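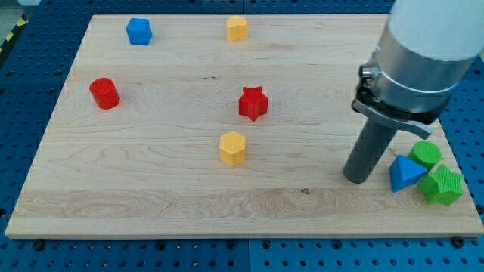
Respondents in Bredville objected to the wording of the task before they objected to the blocks, and one wrote that a child asked to "put the same ones together" has been asked two things at once, as color and shape give different answers. The objection was accepted. The sections that follow treat the instruction and the block set as separate sources of variation.

Category: Materials and Methods > Early Learning Objects
Last updated: 9 Oct 2022
Print this article | E-mail this article

3.2 Block sets and board

Figure 3. Colored plastic blocks of various geometric shapes on the wooden board. Hexagonal prisms occur in blue and in yellow; red occurs as a cylinder and as a five-pointed star.

The Kullon set was designed so that color and shape do not predict one another. A hexagonal prism may be blue or yellow, and a red block may be a cylinder or a star. A child who sorts by color therefore breaks up the hexagons, and a child who sorts by shape breaks up the reds. Sets in which every shape has its own color were excluded from the study, as the two strategies produce identical piles and cannot be told apart afterward.

Yellow requires a separate note. The heart in Figure 3 is a pale, butter-like yellow, and the hexagonal prism nearer the front of the board is brighter and more saturated. Both were coded as yellow. In the June pilot, several children placed the two in different piles and gave the difference in shade as the reason. These placements were first scored as errors. They were later moved to a category of their own, labeled "shade split," and are reported separately in Section 4.

The blocks have a fine surface texture, most distinct on the top faces. Texture was not a sorting criterion, and the instruction did not mention it. Children were free to handle the blocks before sorting, and time spent handling was not included in the sorting time.

The board serves as the starting area. It is a light-colored rectangle of wood with visible grain, against which all block colors in use were judged sufficiently distinct. A white tray was tried in the pilot and rejected – the paler yellow was hard to pick out under the ceiling lights at the Plasgate site.

3.3 Starting layout

Blocks were scattered over the board before each trial. Full randomization was not attempted. The layout rule required only that blocks of one color not all lie together and that at least one group of blocks be close enough to be taken up as a cluster. The second condition was included because children often treat nearness as a reason for grouping. The three blocks close together near the right edge in Figure 3 illustrate such a cluster.

3.4 Instruction and scoring

Two instructions were used. The open form was "put together the ones that belong together." The closed form named either color or shape. A total of 1,228 trials were recorded, of which 600 used the open form. Trials in which the child stopped before all blocks had been moved were kept if the remaining blocks could be assigned without ambiguity, which left 514 open-form trials for analysis.

Scoring was done with the Vi coding sheet by 2 raters working independently. Each final pile was entered as a list of color and shape pairs. A trial was classed as color-led, shape-led, proximity-led, shade split or mixed. Disagreements were settled by rereading the pile lists, without reference to the age of the child – this information was held in a separate file until coding was complete.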